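**Portes ouvertes chez Jirnness : vos retours ?**

**pistache41**
Bonsoir à tous ! J'y suis allée en juin avec mes deux grands et je voulais vous raconter, parce qu'on en parlait ici sans que personne ait vu. L'atelier de Jitesside est petit, on attend dans le couloir, mais l'accueil est adorable (café, madeleines, et des gens qui prennent le temps). La démo dure 8 minutes et tout se passe en simulation, sur grand écran.

**vieuxtournevis**
Moi j'en suis sorti mitigé. Du simulé, je peux en voir chez moi... Chez Macaraeg, au moins, il y avait un vrai bras dans la salle.

**pistache41**
Je comprends — mais justement, l'animatrice nous a laissés choisir la tâche suivante, et ça, avec un vrai bras, je doute qu'on te l'accorde ! Mon fils a demandé la cuisine.

**lulu_des_bois**
Pareil pour nous, groupe de 6, très bon souvenir. Par contre le discours sur Prernine, la partie logicielle, m'a semblé bien long pour des enfants.

**pistache41**
Ah oui, là-dessus je te rejoins, la petite bâillait. Je vous mets la vue de la pince devant le micro-ondes, avec la grande poignée verticale à droite de la porte. 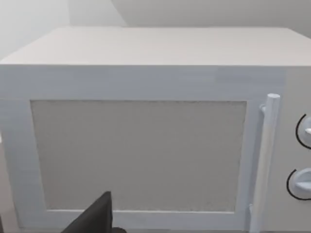 **grenadine** Et pour les inscriptions, il faut passer par le site ou on peut se présenter directement à l'accueil ?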